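Bare white finish

From the Firnard Workshop Encyclopedia

The bare white finish is the surface of a white plastic part that is left as it comes from the printer, without paint, primer or varnish. The term is used mostly for 3D-printed parts, but some authors apply it also to moulded ones. In older workshop notes it is called "plain white" or "raw white".

Appearance

A part in bare white is rarely the same white everywhere. The colour depends on the spool, on the thickness of the wall and on the light in the room. Two parts standing side by side may look bluish and ivory, even when they were ordered as one colour. Flat faces look matte and quite even. Curved faces show soft grey shading, and for this reason a round part often seems darker than a flat one.

The layers of a printed part can be seen as thin bands. On a tall, flat wall the bands are horizontal if the part was printed upright. They are easiest to see when the light comes from the side, and can be nearly lost under a ceiling lamp.

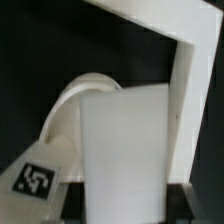
Pale white block with very slight banding on its front face. The curved component behind it has a warmer tone.

Common shapes

Blocks are the simplest parts made in this finish. A small taper is common, and the corners at the top are often rounded a little. A bevel may run along one side, where it also hides the seam, the line where each layer begins and ends.

Plates and bars are printed flat when the bed is long enough. Long bars are known to lift at the ends while they cool. Colleen Gauthier, in her workshop notes, advises a brim for every bar and a slow first layer.

Discs are more demanding. A raised rim makes the disc stiffer and protects the inner face from scratches. When the disc must sit on a shaft or take a screw, a boss is added — a short cylinder which stands out from the face and has a hole in it. 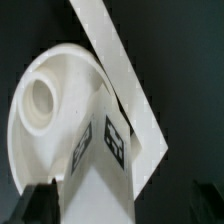 The hole of a boss may be stepped, so that a screw head or a bearing can rest inside. Steps of this kind are printed without support if each one is narrow. Wider steps need support, and the removal of it leaves a rough ring, which in white plastic is hard to photograph but easy to feel with the finger.

Marks and labels

Bare white is often chosen for parts that will carry a printed square marker, as the contrast with black is strong. The marker needs a white border of its own, or enough free white area on all sides. It is usually placed on a flat face. On a curved face the square becomes distorted and the edges of a paper label tend to lift.

Where several marked parts are kept together, they may cover one another. Rhonda Poirier recommended to put markers on at least two faces of a block, so that one can still be read when the part is turned. 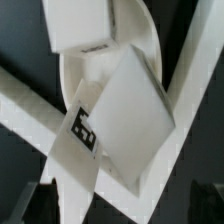 White block tilted against a flat plate. The block partly hides the black-and-white marker on the plate.

Care and defects

The chief weakness of the finish is that it shows dirt. Small dark specks may be dust, or they may be burnt plastic from the nozzle. Dust comes off with a soft brush, while burnt specks lie in the layer itself and can only be sanded or cut away. Sanding makes a dull patch, and it is usual to sand the whole face with the same paper.

Yellowing is a slow change caused mainly by sunlight. In a test begun in July, Garnet Girard kept 40 white samples on a south window sill and 40 in a closed drawer. He reported that the thin samples changed first. The results were not published outside the workshop.

See also

Boss (part)
Layer line
Brim
Seam

Last edited Thu 14 November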